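Aprender a ler aos três anos (ou aos sete, tanto faz)

2 de julho de 2025

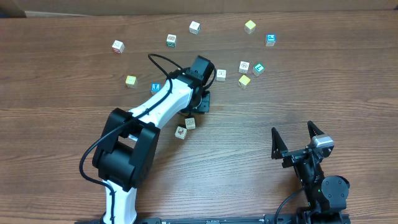 Começou com uma mensagem da minha prima no grupo da família: a filha da vizinha dela já lê. Tem três anos. E a minha prima, que tem um menino da mesma idade que só quer saber de escavadoras e de lama, entrou em pânico às onze da noite e perguntou-nos a todos se já devia ter feito alguma coisa.

Passei a semana a pensar nisto, porque me lembro muito bem de como foi comigo. Eu fui a última da turma a ler. A última mesmo! Em fevereiro da primeira classe já toda a gente despachava aquelas frases do pato e da pipa, e eu continuava a inventar a história a partir dos desenhos, com imensa convicção e muita entoação (a minha avó achava que eu lia lindamente). A professora chamou a minha mãe, a minha mãe chorou no carro, e em junho, sem que se percebesse bem como, eu estava a ler as bulas dos medicamentos em voz alta à mesa do jantar.

Com o meu filho mais velho foi quase o contrário. Aprendeu as letras nas matrículas dos carros e nas portas das lojas, sobretudo na Ferraro, a sapataria em frente à nossa casa antiga. O F era "a letra dos sapatos" e ainda hoje, já crescido, diz isso a brincar. Nunca lhe ensinei nada com intenção. Ia a pé para a escola com ele e ele perguntava, perguntava, perguntava, e eu respondia conforme a paciência que me restava àquela hora da manhã.

A mais nova é outra conversa. Troca o b com o d, escreve o nome da direita para a esquerda e fica ofendidíssima se lhe digo alguma coisa. Falei disto com a Negin Talebi, que foi educadora dela e que continua a aturar as minhas mensagens, e ela respondeu-me por áudio, com a máquina de lavar a trabalhar ao fundo: "Deixa a miúda em paz, escreve-lhe bilhetes." Foi o melhor conselho que recebi nos últimos tempos. Agora deixo-lhe um bilhete na lancheira todos os dias, quase sempre com uma piada muito má, e ela responde. O último dizia ETS BOLO ETAVA SECO. Guardei-o na carteira.

Também já gastei dinheiro em disparates, confesso. Comprei um caderno de exercícios que prometia resultados em 20 dias, assinei uma aplicação que dava estrelinhas por cada sílaba e mandei vir um conjunto de cartões plastificados que o cão comeu pela metade. O caderno ficou na página 3. A aplicação durou um bocadinho mais, mas ela percebeu depressa que podia carregar em tudo ao calhas e ganhar as estrelinhas na mesma - o que mostra inteligência, embora não a que eu estava a pagar.

O que funciona cá em casa é chatíssimo de contar. É ler antes de dormir, mesmo quando estou a cair de sono e salto parágrafos (ela apanha-me sempre). É a lista das compras, que agora é ela que escreve, e por isso já trouxe do supermercado "quejo" e "papel de mãos" que afinal era pão de forma, ainda não sei como. É deixá-la ler o menu do restaurante à velocidade dela, com o empregado à espera e eu a suar um bocadinho.

E há as cartas do meu tio Ottavio Pagano, que nem é bem meu tio, foi casado com uma irmã do meu pai. Tem letra de médico e escreve postais aos miúdos desde sempre, em português misturado com italiano. Chegou um na semana passada e ela passou 35 minutos sentada no degrau da entrada a tentar decifrá-lo. Não me deixou ajudar. Veio depois à cozinha anunciar que o tio tinha comprado um burro. Fui ver e era um barco, mas ela tinha ficado tão contente com o burro que não tive coragem de a corrigir logo.

Voltando à minha prima: telefonei-lhe ontem. Disse-lhe que o menino sabe o nome de todas as escavadoras do estaleiro, que conta histórias com princípio e quase com fim, e que ninguém pergunta a um adulto numa entrevista de emprego com que idade começou a ler. Ela riu-se, depois disse que ia comprar um caderno de exercícios, só para ver. Ofereci-lhe o meu, que está praticamente novo.

Se tiverem livros bons com escavadoras, deixem nos comentários, por favor, que o rapaz faz anos daqui a nada e eu ainda não comprei presente. De preferência com pouco texto e muita lama. E se houver por aí mais gente que tenha aprendido a ler tarde, contem-me como foi, que gostava de mostrar à minha mãe!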